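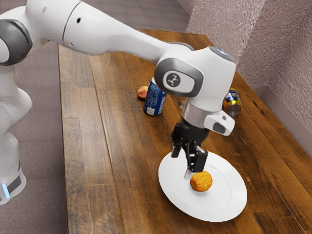 **How far apart can I place the control targets before the scan stops lining up?**

Keep neighbouring targets within 60 metres of each other on open road, and within half of that distance wherever there are parked vehicles, hedges or a bend. If you are unsure, put in one more target. It costs you a few minutes on site and can save a second visit.

## 4. Setting up control for a road corridor survey

This section is for the survey crew who prepare the ground before the Flenar scanner is used. It assumes that you have already read section 3 (charging, storage and transport) and that the traffic plan for your site is approved. The office work is in section 5.

The words "control point" mean a permanent or semi-permanent mark with known coordinates. The word "target" means the chequered plate which the scanner recognizes. One control point may carry a target, but not every target is a control point. Please keep these two words separate in your field notes, as mixing them has caused us trouble in the past.

### 4.1 Before you leave the depot

1. Check that the job file on the controller has the correct coordinate system. The controller always opens with the system of the last job, and it gives no warning.
2. Count out the target plates and write the total on the front page of the field book. You will compare it with the total at the end of the day.
3. Put the tripod, the tribrach and the prism pole in the vehicle last, so that they come out first.
4. Check the bubble on the prism pole. Hold the pole against the calibration bracket on the depot wall, turn it through half a circle, and watch if the bubble moves. If it moves outside the ring, adjust it now.
5. Pack the spare battery. The battery which shows full on the charger may show less after one hour in cold weather.

> **Note:** In March the mornings are still below freezing at many of our northern sites. Keep the batteries inside the cab until you need them.

### 4.2 Choosing the base position

The base receiver must stand on a control point that can be seen from the road but is not on the road. Look for firm ground and a wide open sky. Avoid metal fences, large signs and the side of tall trucks, which reflect the signal and spoil the result.

1. Walk the full length of the corridor one time before you unload anything.
2. Mark two possible base positions on the plan. The second one is your reserve.
3. Set the tripod over the first position and press each leg into the ground with your foot. On asphalt, use the rubber feet.
4. Centre the tribrach over the mark and level it. Then check the centring again, as levelling always moves it a little.
5. Measure the antenna height at two sides of the antenna. The two readings must agree within 2 millimetres. Write both readings in the book, not only the average.
6. Start logging and wait until the controller shows the word **Fixed**. Do not start with **Float**.

> **Caution:** Never leave the base receiver alone beside a live carriageway. If the crew must move away, one person stays with it and keeps a radio.

### 4.3 Placing the targets

Place the targets on both sides of the road in a zigzag pattern. If all of them are on one side, the point cloud can tilt across the road, and this kind of error is hard to find later from the colours alone.

1. Begin at the low chainage end and work in the direction of traffic.
2. Brush the surface clean. Small stones under the plate will lift one corner.
3. Lay the plate with the arrow pointing up the road.
4. Fix it with two nails on soft shoulder, or with the adhesive pads on concrete and asphalt.
5. Paint the target number beside the plate, not on it.
6. At each bridge, put one target before the deck and one after it. Do not put any on the deck, which moves under traffic.
7. At a roundabout, use at least 6 targets, and spread them evenly between the entries.

> **Note:** Water-based paint is required by most road owners. If the surface is wet, use a wax crayon and come back with the paint when it is dry.

### 4.4 Measuring the targets

Every target is measured two times, with a new initialization between the measurements. Do the second round in the afternoon if the first round was in the morning, so that the satellites are in a different arrangement.

1. Hold the pole at the centre of the plate and support it with the bipod.
2. Observe for three minutes.
3. Save the point with the target number and the letter A for the first round.
4. Repeat for the whole corridor and save with the letter B.
5. Open **Compare rounds** on the controller. Any target marked in red must be observed a third time, with the letter C.

Do not delete the red observation. The office needs to see it, even when the reason is clear to you.

For levels, run the digital level through all the targets and close on a different benchmark from the one where you started. GNSS heights are not good enough for pavement design. On the Killirgate bypass we levelled 1,705 metres of carriageway in this way, and the work took over 2 days because of the lane closures. Please plan the time generously.

### 4.5 If something goes wrong

**The controller loses the base.** Check first the radio antenna on the base, then the channel number. If both are right, restart the controller and not the base.

**A target has been moved or run over.** Remove it, place a new one nearby and give it a new number. Never use the old number again on the same job.

**The level run does not close.** Look at the staff readings where you changed instrument position. If you cannot find the mistake, run the longest section again before you run all of it.

**The rounds disagree everywhere by the same amount.** This is nearly always the antenna height. Compare the field book with the value typed in the controller.

### 4.6 Closing the day

1. Stop logging at the base and measure the antenna height again.
2. Collect all the plates that are not needed tomorrow, and compare the total with the front page of the field book.
3. Pull out the nails. A nail left in the shoulder will find the tire of a cyclist.
4. Photograph each page of the field book before you drive away.
5. Upload the job to the Annan folder on the Naltetti server and send the job number to the office.

Questions about this section go to Nana Eshun in the survey office. Please give the job number and the target number in your message.

Section last revised: 2019-10-06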